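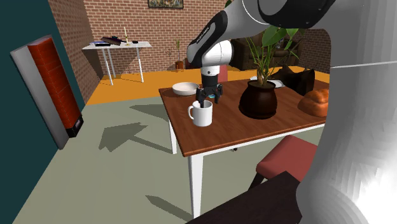 Section 6. Setting up the table cell in the simulator

Carry out this section after the arm model has been loaded and the joint limits have been entered (Section 5). The steps apply to the Fernside room and to any room copied from it. Revised 1 October 2024 for Sodasent release 102.

6.1 Before you start

Close any other Sodasent session on the same workstation. Two sessions writing to one cell file will corrupt it.

Make a copy of the Fernside room and work in the copy. The original is read-only on the Kirnisholm server, but a local install does not protect it.

6.2 Placing the arm

1. Open the room and select Cell > Base.
2. Set the base position from the cell sheet. Keep the base on the floor plane. A base sunk even slightly into the floor gives contact errors on every step.
3. Turn the base until the forearm reaches out over the tabletop with the wrist in its default pose.
4. Lock the base.

Note: The chairs are fixed objects. If the lower part of the arm touches a chair when you turn the base, move the chair and save the room again. Do not switch off collision for the chair.

6.3 Checking the gripper

1. Select Tool > Attach and choose the two-finger gripper from the Zaugg folder.
2. Check that the fingers point straight down at the default wrist pose. If they point to one side, the tool frame was imported with the old axis order. Delete the tool, tick "Swap Y/Z" and attach it again.
3. Open and close the gripper 6 times with the arm held still. Both fingers must move by the same amount.
4. Set the grip force limit to 100. The slider goes to 200, but light objects such as the mug are pushed through the tabletop at the higher settings.

6.4 Teaching the mug position

1. Reset the objects. The mug should stand upright near the front corner of the table with its handle facing away from the plant.
2. Jog the gripper until it is directly over the mug. Use slow jog for the last part of the move.
3. Look at the fingers from the front and then from the side. From one view only, a gripper that is behind the mug can look as if it is centered on it.
4. Correct the position in X and Y before you lower the arm.
5. Lower the gripper until one finger is inside the rim and the other is outside. Save the point as PICK_1.
6. Raise the arm straight up and save APPROACH_1.

Caution: Do not teach an approach point on the plant side of the table. The leaves have no collision shape and the arm will pass through them without a warning. The pot does have one, and the run will stop when the wrist reaches it.

6.5 Test run

Run the cell at low speed with logging on. If the mug tips over on contact, go back to 6.4 step 4. If the gripper closes but the mug stays on the table, check the friction value in the object file. Files made before August have it set to zero.

When the run finishes without a stop, save the cell under a new name and write the name on the cell sheet. Lighting and shadows can be turned off at this point to speed up longer runs. They have no effect on contact.

Continue with Section 7, Camera views.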